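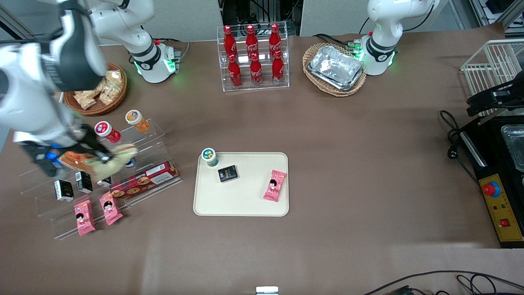
Lanarard Two-Arm Counter Kit: Frequently Asked Questions

Ordering, setup and daily use. If your question isn't covered, use the contact form or ask your Hollness dealer.

What is the Lanarard kit?

A pair of robot arms and a control box for picking packaged snacks and drinks from a shelf and putting together orders on a tray. It is sold to small shops, break rooms, and training kitchens. You can buy it outright or rent it by the month.

What comes in the box?

Two arms with grippers, two mounting plates, the control box, power and data cables, a spare set of gripper fingers, and a printed setup guide. The table, shelves, trays, baskets and goods are not included.

Do I have to use your shelves?

No. Any shelf that stays put when bumped will do. Many customers use a clear acrylic stepped shelf like the one on our demo table, which has cookies, small drinks and snack packs on it. A bottle rack should go at the back, between the arm bases, if you have room.

What can the arms pick up?

Boxes, bottles, cups with lids, and most sealed bags. The limit is 900 grams per arm. Crinkly plastic packages are fine as long as they have enough loose film or a firm enough edge to hold. The gripper closes slowly on soft packages, so expect those picks to take longer than boxes.

What can't they pick up?

Open containers, loose food, anything with a wet outside surface, and glass over the weight limit. Flat cards and thin envelopes are also a problem.

Do items have to be standing up?

Boxes can stand or lie flat. Small bottles can be picked lying on their side, but the system will stand them up before placing them, which adds a step. If you are short on time, have whoever restocks the shelf set the bottles upright.

What do the lights mean?

Green on the joints means the arm is powered and has no faults. Yellow means it is paused. Red means it has stopped and needs to be reset at the control box. The small blue light under the gripper shows the gripper has power. It does not tell you whether an item is being held.

Can it work next to a griddle or sandwich press?

It can share a table with one. The standard kit does not operate cooking appliances. The Iltomico add-on lets an arm turn a rotary knob and press a simple switch, and it has to be set up for your exact appliance. Keep the appliance cord out of the reach of both arms. We don't recommend running the add-on without a person in the room.

Can it handle foil trays?

Yes, but nested foil trays stick together. Fan the stack a little before you put it in the basket. If two come up at once, the arm will put them back and try again, then pause after the second miss.

How big a table do I need?

The setup guide has a floor plan. The table has to be level and bolted or weighted. A plain, non-shiny surface works best, and brown or gray paper is a cheap way to cover a glossy top. Leave open space next to the tray so the arms can set things down when they need to change grip.

How long does setup take?

Most customers finish in an afternoon. Mounting the arms takes two people. Teaching the system a new product takes 5 minutes, and you can store 20 products before you need the larger plan.

Is training included?

Yes. One remote session comes with every kit. Lacey Tapley runs these on Friday mornings. On-site training is extra and is booked through Nigel Goodall at Hollness.

How do I clean the grippers?

Power down first. Wipe the fingers with a damp cloth and mild soap, then dry them. Don't spray anything at the joints. Check the finger pads once a week and change them when the surface feels smooth.

What happens if someone reaches in while it is moving?

The arms slow down when they meet resistance and then stop. They are still machines, so mark the work area and keep children away from it. Press pause before restocking.

What is the warranty?

2 years on the arms and control box. Gripper fingers and pads are wear parts and aren't covered.

Can I rent before buying?

Yes. Half of what you pay in rent goes toward the price if you buy before the rental ends. Rental kits for May are already reserved, and Shirley Staniforth keeps the waiting list.

Who do I contact for repairs?

Send the serial number and a short video of the fault to Peter Charvát in service. Please leave the arms mounted until he has replied.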